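Our robotics club should stop spending its whole year on the competition game. I have coached it for 4 seasons, and the students get very good at picking up foam blocks that exist nowhere outside a gym.

This spring Nhyira Bawa and Daichi Sasaki asked to work on old desktop computers instead. The goal was to take out a memory module without hurting the board. 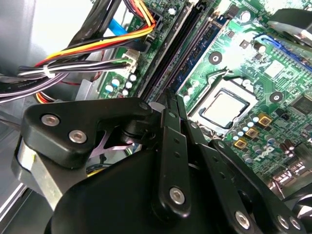 *Page last changed: August*

A job like this has no rule book. The slots are close together, the cables get in the way – and every donated machine is laid out a little differently. Daichi rewrote his approach path five times. He learned more from that than from any match at the Vargate regional.

Some parents worry about college applications, where a trophy is easy to list. I understand that. But we paid $357 to enter one event last year, and most of the team spent the day in the bleachers. I would put that money into parts and let the students choose the problem.

Hala Metwally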